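Standley Hall kitchen reopens with new rules for clearing and washing up

21/09/2019

The shared kitchen at Standley Hall, Lillthorpe, has reopened to residents and day visitors following a refit of its washing-up area and the introduction of a new procedure for clearing tables after meals.
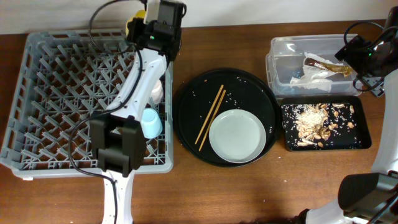

Under the new arrangements, diners are asked to deal with their own crockery before they leave the dining room. Food scraps and used paper napkins are to be taken off the tray first and put in the container provided. Plates, cups and cutlery are then sorted, and cups are placed upside down between the pegs of the dish rack, ready for washing. Trays are wiped and returned last.

The Hall's catering office said that the change followed a review carried out in March, which found that most delays at the end of the midday meal arose at a single point, where trays were handed in with food, paper and crockery still on them. Kitchen staff were spending a good part of the afternoon separating one from another, and the first sitting of the evening meal was often late as a result.

"We are asking for a small amount of care at the table," the office said in a statement. "A tray that has been properly cleared can be wiped and put back into use within a few moments. A tray that has been left as it stands has to be handled several times."

Rice has received particular attention in the guidance. The Hall serves a rice dish at most midday meals, and loose grains were identified in the review as the most frequent cause of blocked sink strainers. Residents are asked to gather any grains from the tray and put them with the food scraps before the tray goes anywhere near water. Chopsticks should be kept together in pairs and laid in the cutlery basin. They should not be stood in the dish rack, where they are liable to slip through the base.

Small plates, including those used for sauces and side dishes, should be scraped and stacked by size. Cups must be emptied before they are racked. The catering office has asked that racks should not be overfilled, and that no cup be placed on top of another, as this leads to chipped rims and means that the load has to be washed a second time.

The refit was carried out over the summer by Pattinasarany, a firm of kitchen fitters which has worked on other parts of the building. It included new worktops at the serving end, a second sink, and wider shelving for the storage of trays and racks. The old draining boards, which had been in place since the kitchen first opened, have been removed. The Hall has also bought 200 cups and 200 small plates to replace items lost or damaged in recent years, together with 76 serving trays.

Food waste will in future be collected separately from general rubbish. It will be taken by Stustero, the composting scheme that already receives garden cuttings from the Hall grounds, and a share of the finished compost will be returned for use in the kitchen garden. Plain paper napkins may be included with food waste under the terms of the scheme. Plastic wrappers, foil and drinks cartons may not, and any collection found to contain them will be refused.

Roughly 200 people use the dining room on a full day, and the catering office expects that it will take some weeks for the new procedure to become familiar. Printed instructions have been placed beside the clearing tables and a copy will be given to each new resident on arrival. Groups hiring the dining room for private functions will be bound by the same rules — a clause to this effect has been added to the hire agreement.

Meal times are unchanged. The kitchen will continue to be closed to residents for one hour after the midday meal, while the sinks and worktops are cleaned.

Comments on the new arrangements may be left in writing at the Hall reception desk, or handed to a member of the catering staff at the serving counter.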